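How a Gripper Is Looked After

A gripper is the part of a robot that holds things. The robot's arm moves it from place to place, but the gripper does the touching. Since it touches things all day, it wears out sooner than the rest of the machine and needs the most care.

This page is about one kind of gripper, with two fingers. At the Druso workshop in Stasness it is used to pick up small, soft things such as ties, ribbons and gloves. You will read how it is set up in the morning, how it is cleaned, and what is done when a part wears out.

The parts

Each finger ends in a pad. The pad is the part that presses on the object. Its surface has to grip, so it must not be too smooth. If you rub a pencil eraser on a desk and then rub the side of the pencil, you can feel the difference. The eraser drags and the pencil slides. The dragging is called friction.

Behind the pad is the arm that carries it. Where two moving parts meet there is a small metal ring called a bushing. A bushing lets a part turn without scraping against its neighbor. A door hinge does a similar job.

Small screws hold the parts together. A screw that is even slightly loose lets the pad rock, and a rocking pad does not close in the same place twice.

Setting up

Set-up is done before any work begins. The steps are always done in the same order.

First, the power is switched off and the fingers are moved by hand. They should open and close without sticking.

Next, the screws are checked with a small screwdriver. They are made snug. Turning them too hard can damage the hole.

Then the power is switched on and the fingers are closed with nothing between them. The two pads should meet flat, like two hands pressed together. If they meet at the top and leave a gap at the bottom, one of them is crooked and has to be reset.

After this the fingers are opened as wide as they go. The computer stores both positions, closed and open. Storing them is called calibration. Kitchen scales are calibrated too: they must be told what "nothing" weighs before they can weigh flour.

The last step is a test with something soft. Cloth is a hard test. A wooden block keeps its shape when it is squeezed, but cloth bends, folds and slips. A bow tie is harder still. It has a thick knot in the middle and thin ends, so the fingers must close by a different amount depending on where they take hold.

Cleaning

Dust is bad for friction. Tiny bits of fluff and grit settle on the pad and act like flour on a rolling pin: things stop sticking to it. At Druso the pads are wiped after every 40 pick-ups with a damp cloth that does not shed threads. Then they are left to dry. Soap is not used, as it can leave a slippery film.

The table is wiped as well. Grit on a table gets picked up along with the object and ends up on the pads.

Replacing a pad

Pads wear at the edges first. The edge becomes ragged, and small chips may come away. A little wear does no harm. When the worn part reaches the flat face in the middle, the pad is changed.

The power goes off. The screws come out and are put in a dish so that they do not roll away. The old pad is lifted off, the place behind it is brushed clean, and the new pad is put on. Both pads are changed at the same time, even if one still looks good. A new pad is thicker than an old one, and a mixed pair would not meet in the middle. Calibration is then done again from the start.

Miroslava Demchenko writes down each change in the workshop log. One pair of pads lasted 431 pick-ups and the next pair lasted 309. The second pair had been used on rougher cloth.
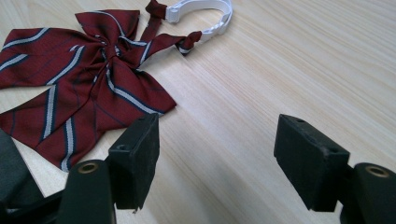

Both fingers have a brass-colored bushing. The striped bow tie has a white strap. 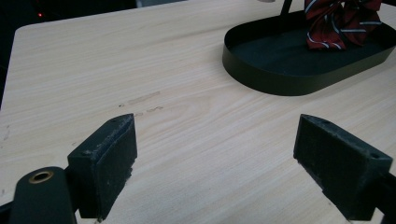
Elsa Riihimäki wrote in to ask whether a worn pad could be turned around and used on its other side. Her class had tried this with the rubber feet on a wobbly stool and it worked for a while. She also wanted to know if children could do the wiping, provided that the power was off and an adult had checked the switch.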